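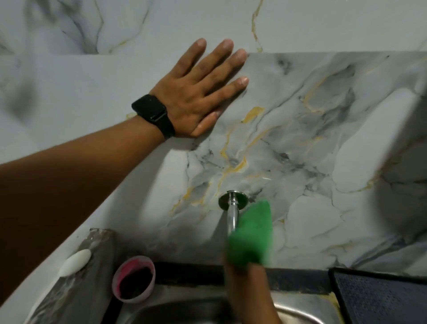

Setting Up for the Sink

Zarkimham, January 4, 2018

The sink station at Duleleck's Zarkimham workshop has one job: an arm wipes down a wall-mounted faucet and the marble-patterned backsplash behind it. The controller is a Likar. The motion comes from a person doing the same work by hand at a kitchen sink, one palm braced on the wall, the other hand scrubbing at the faucet.

The hand work fixes the order of the strokes and the points where the wrist has to turn. It says nothing useful about force. That part is set at the station, and it takes up most of a morning.

Mounting and zero

The arm is bolted to a steel plate to the right of the basin. The bolts are checked with a torque wrench before each week of running, and the plate is checked with a level on both axes. A plate that has shifted a little at the base puts the wiping pad well off at the end of the reach, and the first sign is usually a dry strip along the bottom of the wall.

Zero is taken at three points: the rim of the sink, the flange of the faucet and a scribed mark on the wall. The operator jogs the arm to each one at low speed with an empty tool holder. If the third point disagrees with the first two, the procedure starts again from the plate.

The pad

The pad clips into a holder with a spring behind it. The spring is good for 1000 wipes by the workshop's count, after which it is replaced whether or not it looks tired. The controller keeps the tally and will not start a run once the limit has been reached. Resetting the counter without changing the spring is possible, and the logbook has a column for the initials of anyone doing so.

Wall force is set first, then faucet force, which is lower. A glossy panel lets the pad slide at settings that make it chatter on chrome. The faucet path has 62 points, most of them packed into the short stretch where the spout meets the wall. Early versions used 16 and left a ring of residue at the flange.

Speed is held at 74 percent of the rated maximum. Above that, the pad throws water at the wrist seal.

Wet parts

The wrist seal is the weak spot of the whole machine. It sits closest to the basin and sees soap, grit and whatever comes off the wall. At the end of a run it is wiped with a damp cloth, then a dry one, and inspected with a flashlight for swelling. The cable sleeve behind it gets the same treatment. Swollen seals are cut in half and kept in a labeled bag, so the next one can be compared.

Replacing a seal means pulling the tool holder, backing out the retaining ring and cleaning the groove with a plastic pick. A metal pick scratches the groove and the new seal leaks within days. After refitting, zero has to be taken again at all three points.

The faucet stretch is also the one that gets re-recorded most often. A person works around the base of the tap with a hand on the wall for support, and the arm has no second hand to lean with. The path has to be edited afterward to keep the elbow clear of the wall cabinet.

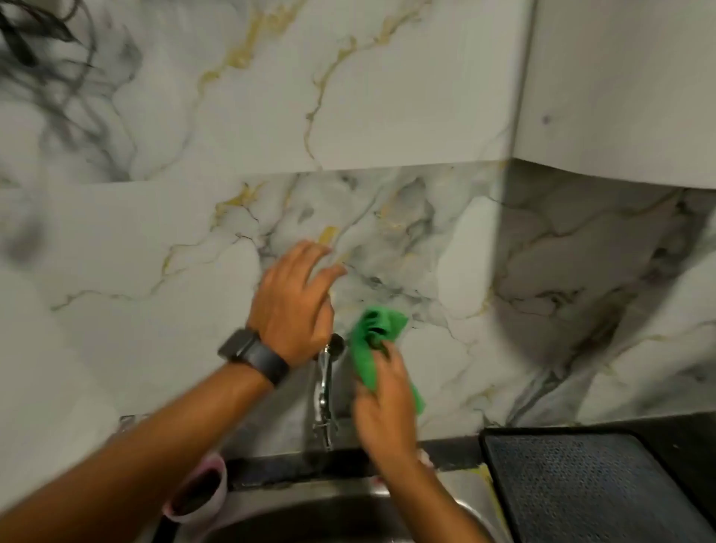
A technician at the Riihimäki workshop, where a second station runs on the same controller, disputes the need for so much editing. In that shop the plate sits farther back, the elbow never comes near the cabinet, and the recorded path goes in almost as it stands. The cost is reach: the far corner of the wall is left for a person to finish.

Zarkimham has tried the rear position once. The plate went back to its old holes the same week, and the spare holes are now plugged with silicone to keep water out of the bench.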